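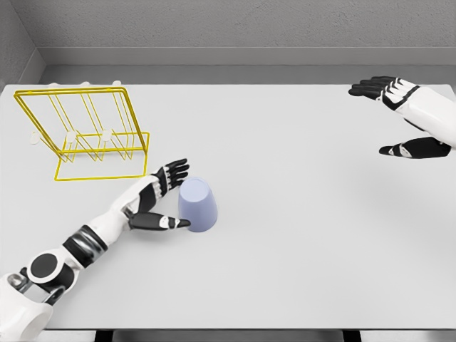 Stosberg Tabletop Demonstration Pack

Product overview

The Stosberg Tabletop pack is a set of simulated household tasks for collecting demonstrations with a two-handed robot. It runs inside Grokeo, our collection software, and exports episodes ready for training. Operators work from a headset or from tracked gloves, and both robot hands are recorded for the full length of every episode, including when only one of them is doing the work.

What's included

The pack has 54 tasks built around dishes, cups, racks and small containers. Each task comes with a start layout, a written instruction for the operator and a success check. Cup and rack tasks use a plain white table in a walled workspace, and a cup may start upside down.

Object positions are drawn again at the start of each episode. You can set the limits of the draw per object, or lock the layout if you want repeated attempts from the same start.

Recording

Joint positions, hand commands, object poses and rendered views are stored on one clock. Failed attempts are kept by default and marked as failed – you can filter them out on export. An operator can also end an episode early and add a short note.

We ship 377 reference episodes with the pack. They are meant for checking your training setup before you collect your own, and are too few for training a policy across all the tasks.

Requirements

Grokeo 2 or later
One workstation with a supported graphics card
Headset or tracked gloves (sold separately)
Aidoo hand model, included with the license

Custom robot models can be loaded, but the finger mapping has to be done again for each new hand. Allow a day for this.

Licensing

Sold per workstation. Updates are included through the following May. Trerkwood handles orders and support, and replies to license requests every Thursday.

Related items: Stosberg Drawer Pack, Grokeo Replay Viewer, glove calibration stand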